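Search products Enter keyword

Lanilby modular work table, item 778

Rectangular top, matte light finish, rounded rim. Fits Gisia clamp mounts – order these separately. Rated load 37 kg, spread evenly. Wipe with a damp cloth and a neutral cleaner; avoid solvents.

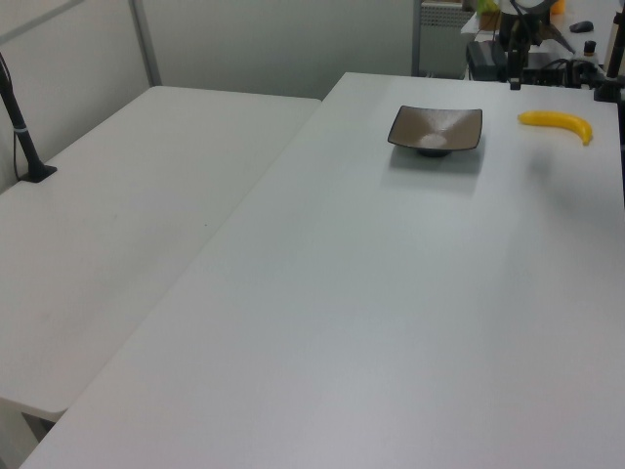

Two tops can be placed side by side on separate frames. Level each frame before loading. Where the second top is left slightly lower, as with the left-hand table, the seam is not a continuous work surface. Clamp poles near the outer edge and run the cable down the rod.

Last updated: July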